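Weltavside Guidance

The Weltavside Guidance is a voluntary code of practice for testing household robots in simulated homes. It was drafted at Giltthorpe under Ryota Higuchi and first issued in December as a set of 17 clauses. It has no legal force, and a robot that meets it has not been certified as safe by anyone.

Scope

The code covers how virtual rooms should be built, how trials in them should be recorded and what a maker may claim afterwards. Results must be given for each room separately, with failed runs left in. A maker may not write "home tested" unless at least 2 of the rooms have also been built and tried in real life – a low bar, as critics have said.

Use

Pronolix was the first firm to publish results under the code, reporting 3,551 trials. Only 1,334 of these were logged in the full form the code asks for, and the firm has not said why the rest were not. The Liao toolkit, which checks logs against the clauses, can tell whether a field has been filled in. It cannot tell whether the entry is true.

Criticism

Ataahua Ngata has argued that the code rewards tidy paperwork more than careful testing. Her review of April 24, 2026 pointed out that no clause sets a limit on how far a simulated floor may differ from a real one in grip or wear. Supporters reply that a weak standard can be tightened later, though no timetable for this has been given.

Clause 9, on clutter, is the part most often quoted and probably the least settled. It asks that loose household things be left where a person might leave them, and a bedroom with a basketball and a book or magazine lying on the white bed sheet would satisfy it. The same room can have a wide, bare stretch of orange floor and still pass – the clause says nothing about how much clutter must lie in the robot's path.
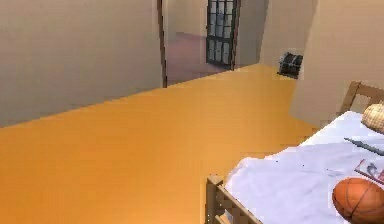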